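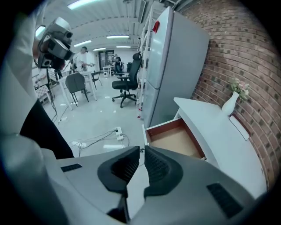

Drawer sides swelling and sticking, is it worth fixing?

Posted by Tratley

I have a three-drawer cabinet from Vesamholm that sits against an outside wall in our hallway. Every summer the top drawer gets tight and I have to tug it with both hands. By November it runs fine again. I rubbed a candle on the bottom edges and got maybe two weeks out of it. The cabinet was 105 dollars used and I don't want to spend much. Do I sand it, or wait it out? The runners are wood on wood, no metal.

Zsolt Lakatos

Don't sand it in summer. If you take off enough to make it slide in July, it will rattle in January. Pull the drawer and look for shiny spots on the sides and edges. Those are where it rubs. Mark them with pencil and wait until the heat has been on for a few weeks.

Then take down only the marked spots with 120 grit on a flat block, a few strokes at a time, and try the drawer between passes. When it moves freely with a little side play, wipe off the dust and put on one thin coat of shellac. Do the inside faces and the bottom edges too – most factory drawers are bare there and that is where the damp gets in. Give it a day, then paste wax on the edges and runners. Candle wax is too soft and picks up grit.

Also check how far the cabinet is from the wall. Mine measured 292 mm deep and the baseboard held it out at the bottom only, so the top leaned back and the drawer front was racking. I moved it out an inch and shimmed the front feet. That fixed half of it before I touched the sandpaper.

Prullwood

Just get a dehumidifier. We run ours at 50 percent all summer and nothing sticks, doors either.

Triệu

Agree with the shellac. One thing to add, empty the drawer before you test it. I spent an evening sanding one that was only sagging from about 20 pounds of batteries and tape.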